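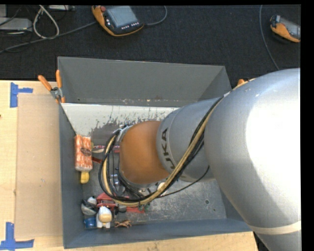

19 September 2024

Right, the bin picking stopped again, and this time I think I know why, so I'm writing it down before I forget the order of things.

Started the long run after lunch with the usual jumble in the bin. All fine up to pick 2,457 on the counter, then the KUKA went down for something in the corner and tripped on a collision fault. Nothing bent, no marks on the wrist that I could find. I cleared it, backed the arm out by hand at slow speed and started again. It managed 19 more picks and did exactly the same thing, same corner!

My first guess was the bin creeping, because that's what bit us in the spring. So I went and leaned on it. The clamps were tight and it didn't budge. Then I blamed the calibration (I always blame the calibration) and lost a good hour redoing it for no change at all.

Tomás Coelho was the one who spotted it. He had me jog the arm down slowly with the pendant while he watched from the side, and the cable bundle was what touched first. When the wrist turns for a pick near the wall, the loop round the orange joint swings out and sags, and the hose gets to the bin wall before the gripper is anywhere near. Our collision model has the arm and the bin in it but no cables whatsoever, so the planner thinks there's loads of room. There isn't.

What worries me more is the restart. After the first fault I should have looked at the log and I just pressed on. If the hose had snagged on the rim we'd be buying a new one. Lurdes Cordeiro wants it written up as a near miss, and fair enough, I'll do it tonight.

For now:
– speed down to 30 per cent for anything near the walls
– after 3 faults of any kind, stop for the day
– no restart without reading the log first (me!)

Still to do: add a fat cylinder round the joint in the model to stand in for the cables, and ask Ashby about a shorter hose run. They said November last time, so I'm not holding my breath. Tomás thinks one more strap would pull the loop in, but I'd like to check it doesn't go tight at full wrist turn before we try it.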